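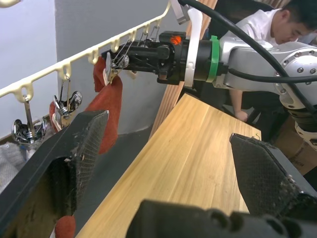 El tendedero de pinzas, pieza a pieza

Inicio Casa Ropa Cocina Talleres Archivo Suscripción

Tultura, 28 dic 2022

En casi todas las casas hay un sitio para tender las sábanas y otro para las camisas. Los calcetines van donde caben: el radiador, el respaldo de una silla, el borde de la bañera. El colgador de pinzas existe para eso y se vende desde hace décadas en ferreterías y bazares, normalmente al lado de los cubos y las cuerdas de nailon. Es un objeto barato y bastante mal estudiado por quien lo compra. Se elige por el color o por el número de pinzas, se cuelga de la barra de la ducha y no se vuelve a pensar en él hasta que se rompe.

Para este reportaje reunimos varios modelos en el taller de Mundetmont y los usamos con ropa pequeña durante todo el mes de febrero y otra vez en otoño. Había redondos, rectangulares, plegables y de contorno ondulado. El más grande tenía 20 pinzas. El más ligero pesaba 136 gramos.

El bastidor

El bastidor es lo que decide si el colgador durará. Los de alambre fino sin recubrir aguantan bien el peso, pero marcan óxido en los puntos de soldadura y ese óxido acaba en la ropa clara. Los de plástico rígido no manchan. Su punto débil es el sol, que los vuelve quebradizos, y en un balcón orientado al sur conviene guardarlos después de cada uso. El plástico de color crema o blanco disimula mejor el envejecimiento que los colores vivos.

La forma importa menos de lo que parece. Un bastidor redondo reparte la carga en todas direcciones y gira con el aire. Uno plano, con las pinzas en fila, ocupa muy poco fondo y cabe entre una puerta y una pared, pero se inclina en cuanto hay más peso a un lado. Tatsuya Tsuji, que usó uno plano durante todo el otoño, empezaba siempre por los extremos y terminaba en el centro. Con prendas iguales el método funciona. Con un calcetín grueso de lana en una punta y uno fino en la otra, la fila se tuerce igualmente y las pinzas se van corriendo si no tienen nada que las retenga.

Por eso algunos fabricantes moldean anillas en la parte inferior de la barra. Cada gancho entra en la suya y ahí se queda. Los colgadores con anillas permiten además dejar algunas vacías, quitar una pinza floja o mover dos de sitio cuando la prenda es ancha. En los modelos sin anillas las pinzas se deslizan libremente, lo que resulta cómodo para agruparlas y molesto para todo lo demás.

Las pinzas

La pinza metálica de muelle aprieta más que la de plástico y resiste mejor el frío. A cambio, deja marca. En un calcetín de algodón la marca desaparece al ponérselo; en un pañuelo fino o en una prenda de punto suelto puede quedarse varios días. Algunas llevan las puntas forradas para suavizar el agarre. El forro es lo primero que se pierde, así que al comprar merece la pena tirar un poco de él con la uña.

El gancho suele ser un alambre doblado, sencillo o doble. El doble se balancea menos. Antes de usar un colgador nuevo revisamos el cierre de todos los ganchos y apretamos con alicates los que estaban abiertos. Fueron pocos, pero un gancho abierto termina en el suelo con la prenda puesta.

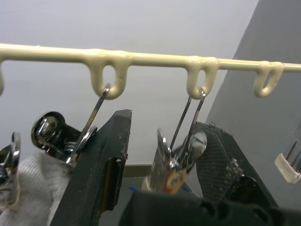

Kazuhiro Chiba sostiene que el muelle es la única pieza que de verdad hay que mirar. Según él, una pinza que se abre con demasiada facilidad en la tienda no sujetará una toalla de manos recién escurrida, y una que obliga a usar las dos manos acabará en un cajón. Él recomienda probar tres pinzas del mismo colgador antes de pagarlo, porque dentro de una misma pieza hay diferencias notables. También desaconseja lubricar los muelles: el aceite pasa a las puntas y de ahí al tejido.

Estamos de acuerdo en lo del aceite. Un muelle que chirría se puede limpiar con un cepillo de dientes seco y, si sigue chirriando, se cambia la pinza. El catálogo de Drulus las vende sueltas y en la ferretería Abbasi, a dos calles del taller, las tienen en un bote junto a la caja.

Cómo se cuelga un calcetín

Hay dos costumbres y las dos tienen defensores. Colgarlo por el puño deja la puntera abajo, el agua baja hacia la parte más gruesa y el secado se alarga. Colgarlo por la puntera acelera el secado y evita que la pinza castigue la goma. En nuestras pruebas el puño se dio de sí antes en los calcetines colgados por arriba, sobre todo en los de deporte, que llevan más elástico. Para los finos de vestir no vimos diferencia.

Lo que sí cambia el resultado es el orden previo. Conviene vaciar la lavadora sobre una mesa, estirar los calcetines uno a uno y emparejarlos antes de colgar nada. Los que salen arrugados o hechos una bola se alisan con la palma de la mano. Cada par ocupa dos pinzas contiguas y así se recoge ya emparejado. Si faltan pinzas se pueden poner los dos calcetines de un par en la misma, aunque tardan más en secar por la zona donde se tocan. 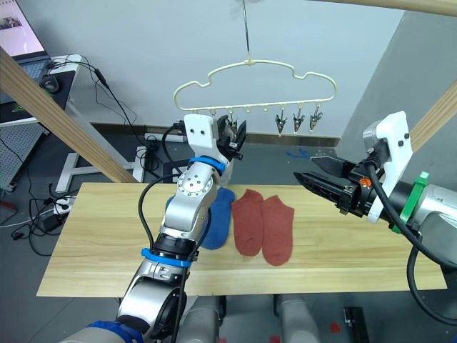 La altura también cuenta. Si el colgador queda justo encima de la mesa donde se ha separado la ropa, se trabaja con los codos bajos y sin agacharse a por cada prenda. En un piso pequeño basta con un gancho en el techo o en una viga y una mesa plegable debajo. Cuando termina el tendido se retira la mesa para que circule el aire. Si el tablero es de madera sin barnizar, un hule evita los cercos.

Otras prendas pequeñas se adaptan bien al mismo sistema. Los trapos de cocina se cuelgan por dos esquinas. Los guantes, por la punta del dedo corazón, con el puño hacia abajo. Las mascarillas de tela, por un lateral y nunca por la goma. Los gorros de lana es mejor dejarlos en plano sobre una toalla, porque el peso del agua los alarga.

Guardar y reparar

El principal defecto de estos colgadores es que se enredan. Guardados en horizontal dentro de un armario, los ganchos se cruzan y cuesta un buen rato separarlos. Colgados de un clavo detrás de la puerta no dan problemas. Los plegables se enredan menos en el cajón y se rompen antes por la bisagra.

Una barra partida admite poca reparación. El pegamento no aguanta el peso mojado y la cinta se despega con la humedad. Las pinzas, en cambio, se aprovechan todas: las de un colgador roto sirven para cerrar bolsas, sujetar cortinas o completar otro bastidor al que le falten. En el taller guardamos las nuestras en una lata de galletas y de ahí han salido los recambios de los dos colgadores que seguimos usando.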